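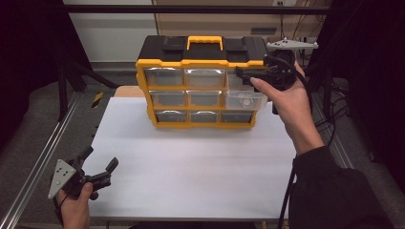 **Which label printers does the Ondetti service plan cover?**

The plan covers all Runis desktop models and the Bravo 300. Portable units are serviced under a separate agreement.

**How long is the standard term?**

Coverage runs for 12 months from the date of delivery. Renewal requests must be received before the term ends.

**Are print heads included?**

One replacement per term is included. Further print heads are billed at $155 each.

**May other brands of label rolls be used?**

Yes. Damage caused by unsuitable rolls – including adhesive left on the roller – is not covered.

**Where should a fault be reported?**

Please contact the Fostetti service desk and provide the serial number.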